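Workshop news: the Pridgate arm

The arm project at the Pridgate shared workshop has moved into its second stage. Gizella Gál and Dénes Győri finished the wiring before Christmas, and since then most of the work has been on the computer, where the arm and its gripper are tried out in simulation before any motor is switched on.

The room in the simulator was put together by Yoga Oei. He used household things in it because the arm is meant to end up in a home. Patterned floors were a deliberate choice – plain ones made the camera's job too easy, and the results did not carry over to the real bench.
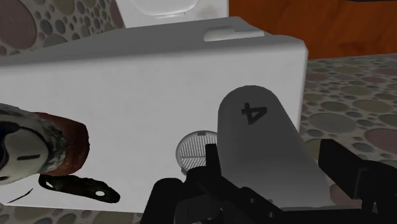
Getting the gripper to approach at the right angle has taken the most time. In the first set of 100 runs it reached the target in 70, and most of the failures came from one finger touching something on the way in. Ylva Løken has changed the order of the joint movements so that the wrist turns first. She has also slowed down the last part of the approach, which makes each run longer but gives us a much cleaner log to read.

The real gripper is still on the bench with its left finger off. The screws we were sent are too short, and the new ones are coming from Brenarach. Please don't borrow the small hex keys from that drawer until the finger is back on.

Spending on the arm stands at £351, including the second power supply. Dardo Rivadeneira has the receipts if anyone wants to see them.

We could do with help on two jobs: printing spare cable clips, and checking the joint limits in the model against the real arm. The second needs a tape measure, some patience and no programming. The files are on the workshop computer in the folder called Pellden – copy them before you change anything.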